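Field Notes > Manipulation > Faults and Failures > Rillthorpe slip

Rillthorpe slip

The Rillthorpe slip is a fault seen in two-finger grippers when they handle books, brochures and loose paper. The fingers close on what the controller takes to be one item, and the neighboring item comes along too, or the outer one slides free partway through the lift. It takes its name from the Rillthorpe shelving trials, where Skye Hepburn and her colleagues logged it 93 times in 131 lifts one long June. Small parts in a bin seldom show it – paper goods are where it really makes itself at home.
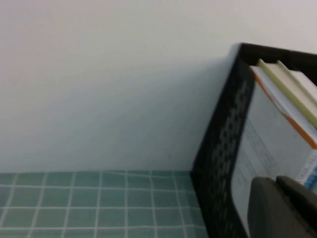
Causes

A good deal of the trouble comes from the way books lean. In a crate or a file organizer, a thin sheet may rest against a thick cover, and a wrist camera looking down from above sees two edges as one. Glossy covers add to it, as they slide over each other with hardly any push at all. The Kerura controller used in the trials also judged grip by finger opening alone, so a book and a book with a brochure stuck to it looked much the same to it.

Flat stacks bring their own version of the fault. A finger that comes in a little too low pushes the whole pile along the table, and one that comes in too high skims the top sheet and closes on air.

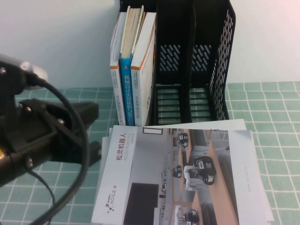 Safety

Most slips end with nothing worse than a bent corner. The serious case is a heavy book let go at full reach, and for that reason the Rillthorpe team kept people outside the arm's reach during every lift and had the stop button close at hand. Hepburn's notes also warn against reaching in to straighten a pile while the arm is paused, a very natural thing to want to do, and a good way to get pinched when it starts up again. 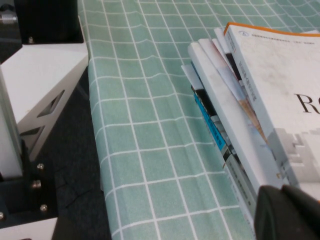 The usual remedy, known as the Insaurralde check, is pleasantly simple. The arm lifts the item 10 millimeters, waits, and compares the weight at the wrist with the weight it expected. If the two disagree, it sets everything down and tries again, up to 3 times, before calling for help. It does slow the work, and people still argue over whether the wait could be shorter.

Related articles
Insaurralde check
Kerura controller
Melby finger pads
Double pick
Wrist camera alignment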